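Dish station checklist, Bedholm canteen
Checked by Zarmeena Cheema, May 25, 2024

Emergency stop within reach: OK
Floor marking: worn, repaint
Finger pads: OK, swapped after 1000 plates

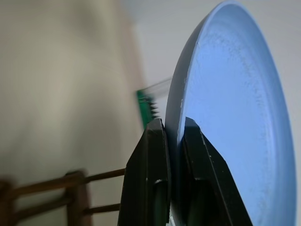 Staff comments first, and they're great! Kulsoom has gone from 3 hours of stacking to planning menus with Olesia, and her wrists feel better. She'd like the arm slower near the walkway (agreed, Eylül will set it). Plates are gripped by the rim, one finger on each side, so add rim chips to the daily look. The blue one has a few pale chips or scuffs on its edge, please check it by hand.

Training: 2 people still to do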